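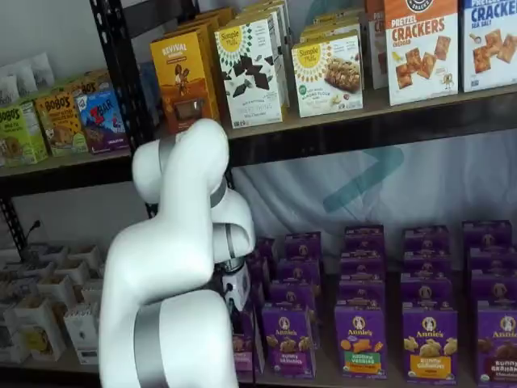 Chapter 6
What Counts as an Example?

People who sell learning systems like to talk about how much data they have. Ask what is in it and the talk slows down. This chapter is about that second question, and you should bring some doubt to it.

Take a shelf of packaged snacks, with an arm reaching toward rows of purple boxes. A person asked to fetch the Bunny Grahams would read the label and take one. A learning system has to get by on whatever examples it was given, and purple may be all it picked up from them. The Honey Veggies box is purple too.

Suppose a team at Trirnbridge records 4,000 grasps in August and reports that the arm "knows how to pick boxes." Before you believe it, find out how many of those grasps began with the boxes in neat stacks. Find out how often someone straightened the shelf between tries. If the answer is "every time," the team has one example with 4,000 small changes to it.

The Salgado exercise, which we return to throughout the chapter, was set up to test this worry. Two groups of students gathered data for the same picking task. The first group collected as many grasps as it could. The second stopped at 70, but moved the stock, turned boxes sideways and kept the failures. We will look at both sets before we look at any scores, and we ask you to write down your guess first.

A word about failures. Many projects throw them out, often with no record of how many there were. A missed grasp is still a fact about the shelf, the gripper and the person running the session. Once it is deleted, no later reader can tell a careful operator from a lucky one.

Before you start

1. Read the Galalholm collection notes in Section 6.2.
2. Mark every sentence that says "typical" or "normal."
3. For each one, write what you would need to see before accepting it.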